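Funders > Latham Hop Trust > Progress Reports

November, by the Jidau Cellar Project

Thank you again for your patience with us, and for the very kind note that came with the second payment. We've now filled 344 of the 356 kegs we promised for the year, mostly the Baysal pale ale, and the last twelve should be ready once the new yeast settles down. The Tusisska lager was slower than we'd hoped (it does like its long sleep!), but 64 kegs of it are out in local bars and people keep asking for more. 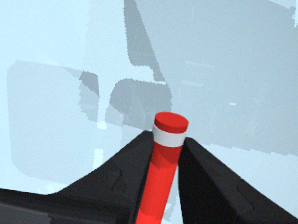
We've also trained three new cellar hands, and we'd love to keep them through spring if the budget allows. Do stop by for a glass.

Contact | © Jidau Cellar Project | Back to top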